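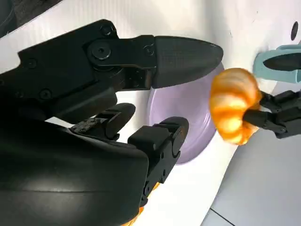
When the left hand stopped for the first time, Britta Baumgart was at the other end of the workshop and heard it before she saw it. "It was a small click, and then the fan of the controller became louder," she says. "The right arm continued. It did not know that its partner was gone."

Baumgart is responsible for the two-arm test cell at Stöcker, in Zotlow, where the firm tries out robot hands before they are given to customers. The hand in question is the Dimell, a black hand with several fingers. The right arm carries a simpler gripper with two jaws. Together they practice household tasks, such as putting a toy vegetable on a plate and taking it off again. On paper this is easy work, and for most of the winter it was.

The stop came at cycle 1672 of a long run. The software reported a torque limit in one of the short fingers, and the hand held its position, as it should. What worried Baumgart was the right arm. It was holding a little pumpkin and it pressed on toward the plate, although the fingers of the other hand were still in the way.

"The gripper pushed the pumpkin against a finger for 16 seconds," she says. "A pumpkin doesn't mind. But I was thinking, what if this is the hand of my colleague? We do reach in there, when the cell is in the slow mode. It is allowed. After that day it was not allowed any more."

I ask her if the slow mode was not made for exactly this purpose. She thinks for some time before she answers.

"Slow is one thing. To stop is another thing. We had confused them a little. Each arm had its own emergency logic, and each one was good when you tested it alone. The message between them was the weak place. The left one said 'I have a fault,' and the right one was listening only for 'I am off.' These are two different messages, and the hand was not off."

The search for the reason of the first fault took longer. The log showed the torque rising slowly over many hours, and the team suspected the motor. They changed it and started again, and the fault came back after one night. Then they suspected the cable that passes through the wrist. Baumgart took the hand apart on a Saturday because the building was quiet, and she put all the screws in an egg box with numbers written in it.

"It was not the motor and it was not the cable," she says. "The finger was rubbing at its base. When it closes fully it comes too near to its neighbor, and every time it takes away a bit of the coating. First you have a shiny place, then you have a rough place, and rough means more friction. The motor works harder, and finally the limit says no. We had seen the rubbed place weeks before! We had said, okay, it is cosmetic."

She repeats the word "cosmetic" and shakes her head. It is now forbidden in the cell's logbook. Whoever sees wear must write where it is and how large, and must put a ruler beside it for the photo.

The repair itself was modest. The closing angle of the short finger was reduced by 5 degrees, which is enough to keep it free from its neighbor. A few grasps became impossible, for example on a pencil, and the customer at Grunden was not happy to hear it. A new base part with more space is drawn but not yet delivered. She hopes for September.

For the right arm there was more to do. Both arms now hang on one shared stop line, and any fault on one side, even a warning, removes the motion permission on the other. In the first week this produced 26 stops, most of them for small reasons, and some people in the team asked to have the old behavior back. Baumgart refused.

"They said the cell is now too nervous. I said, good, let it be nervous, and we will find out why it is stopping. Most of the warnings were real, only small. A loose plug, a sensor that was getting warm. We were always driving over them before."

I want to know whether she reported the case outside of the company. She did. The maker of the hand received the logs and the photos, and she sent a page of notes to the other places where she knows the same hand is in use. One of them wrote back that they had the same rubbed place on theirs and had also not worried.

Before I leave, she restarts the cell and waits behind the yellow line until both lamps are green. Then she writes the time in the logbook, and under it the name of the next person who will check the fingers.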